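Notebook, June, morning

Working on the timeline for the Hornport robbery and pursuit material. The county sent the radio log and the dispatch log as two separate files, and the clocks do not agree. I spent the first hour only on this. The radio log is 14 seconds ahead of dispatch at the start of the shift and the same 14 seconds at the end, so it is a fixed offset and no drift. I subtract it from the radio times and leave dispatch as the reference. Please do not correct it again in the merge script, I did this once already by mistake and everything moved to the other side.

After the merge we have 527 entries. Many of them are from other calls of the same shift (a noise complaint, a dog on the road near Bodivau, traffic stops). I kept them in the file but marked them "other".
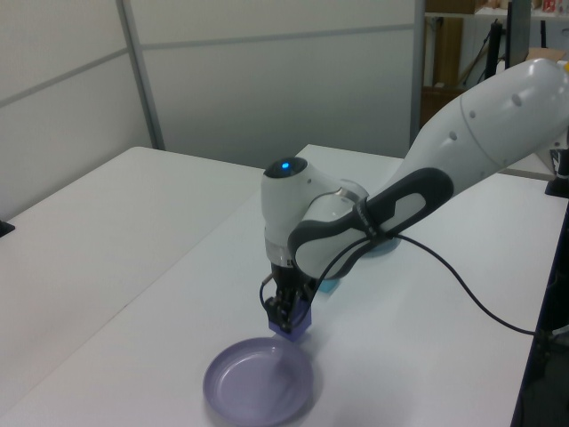 The entries that belong to the pursuit itself are 63. I read all of them against the audio. In 2 of them the street name in the text is wrong: the dispatcher typed Agyeman Street, but the officer says Agyeman Court, which is on the other side of the rail line. If you put the point on the street, the car seems to jump over the tracks in a few seconds. With the court it makes a normal path.

I wrote both versions in the notes column and did not change the original text. The rule stays as before: original column is never edited, corrections go beside it with initials and reason.

Question still open: when does the pursuit begin? Three possible points.
- officer recognizes the man and says so on radio
- man starts to run, on foot
- man gets in the car and drives off
The department's form has only one field for "start time," and it seems people fill it differently. For our table I use the second one, and I add a separate column for the vehicle part. If we compare later with the Pundlow cases we must check which one was used there. I think it was the vehicle, but I have to look in the old notebook. 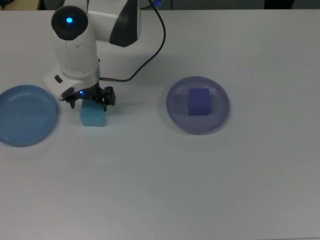 Afternoon. Tried the speech-to-text on the radio audio again, with the new noise filter. Better on the dispatcher, still bad on the officers when the siren is on. It writes "north" for "fourth" almost every time. I put this pair in the list of words to check by hand. The filter also cuts the first part of short messages, so "ten-four" becomes "four." Made the threshold lower and it helps, but now there is more hiss.

To do:
- ask the county for the missing piece of audio after the stop, the file ends in the middle of a message
- look up start time rule in Pundlow set
- map for Bodivau side, old one does not have the new bridge
- back up the merged file before somebody opens it in the spreadsheet and it changes the time format again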